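# 8 What the Planner Doesn't Know

Most software demonstrations of robot arms are honest about the motion and vague about everything else. You see the arm go where it was told. You don't see which parts of the world the program had been told about, which it measured for itself, and which it simply assumed would stay put. This chapter is about that third group. It's the largest of the three in every system I have worked on, and the one that gets the fewest pages in the manual.

Take a dull job. A two-armed cell has to take a narrow object out of a wire basket and set it down on the table. A planner of the usual sort will accept a start pose, a goal pose and a collision model, and will hand back a path. Students tend to treat that path as the answer. It's an answer to a question about the model, and the model was typed in by a tired person.
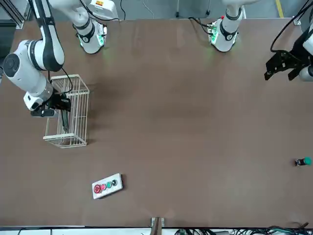
Consider what goes into a collision model for a basket. The lazy choice is a solid box, and with a solid box the planner will refuse to go inside at all. The next choice is five flat walls with an open top. That works until a fingertip has to pass close to a rim, where a thin bar and a flat wall are quite different things. The careful choice is a mesh of every bar, and now each collision check costs more and the bars in the mesh may not sit where the bars on the table sit. Lamai Petchrat, who wrote the checker in Kalura, used to argue for the five walls plus a margin. I think she was right for most jobs, and I also think the margin hides a good deal of sin.

## 8.1 Where the numbers come from

Kalura's own test log gives us something to chew on. Over 300 runs of the basket job, the planner reported success on every one. The gripper came away holding the object on fewer than that, and the log doesn't say how many fewer, because "success" was defined as reaching the final pose. When a vendor's sheet quotes a success rate, find the line of code that adds one to the counter. Read what it tests.

The Strobel dataset is a better source. It holds 3,733 recorded attempts, each with the planned path, the joint readings and a short written note on the outcome. Yannick Hervieu went through a batch of the notes by hand and sorted them by cause. In 58 cases the note blamed "the planner" for a fault that the joint readings placed in calibration: the arm had followed its path to within tolerance, and the table was not where the file said it was. We'll use his labels in the exercises, with one warning. He was working from notes written by people who wanted to go home.
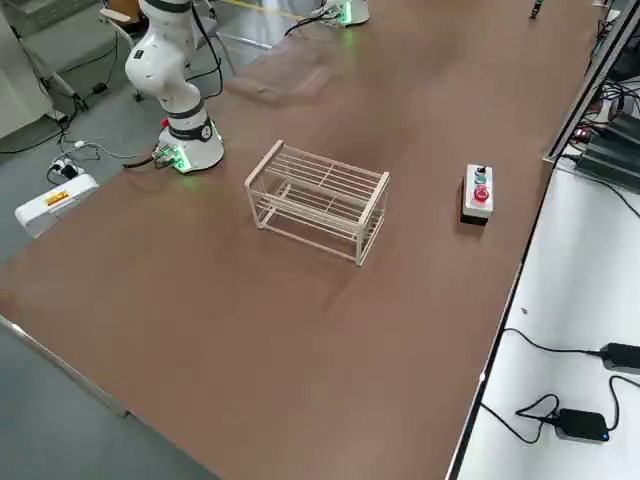 A slatted object makes calibration errors harder to spot. Depth cameras often return patchy data on narrow slats and the gaps between them, and a surface-fitting routine will cheerfully fill in the patches. The colour image may look fine while the fitted surface is off by the width of a slat. If your perception code reports a confidence score, ask what it was trained to be confident about. The Farkow package, to its credit, prints the raw point count beside the score. Few people read it.

## 8.2 Two arms, one clock

Adding a second arm doubles the joints and does much worse things to the search. The common dodge is to plan for one arm at a time and treat the other as fixed. You should be suspicious of this, though you'll end up using it.

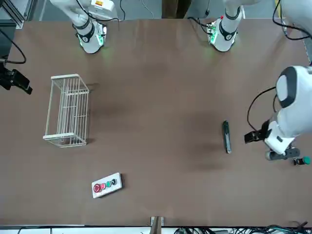
Planning one arm against a frozen copy of the other only holds if the copy is fresh. At Grundthorpe the copy was refreshed at the start of each plan and never during it, so a slow plan could be checked against an arm that had since moved. Loose objects raise the same trouble in a quieter form. With the left gripper's fingers held out just to the right of a slender dark object on the tabletop, a stale pose for either one is enough to spoil the next motion. The control box with its red emergency-stop button also sits on the same table, and it belongs in the collision model too. In my experience it's the item most often left out.

Section 8.3 sets up the timing problem properly. Before you read it, write down every object in your own cell that your planner treats as fixed, and beside each one, the last time anybody measured it.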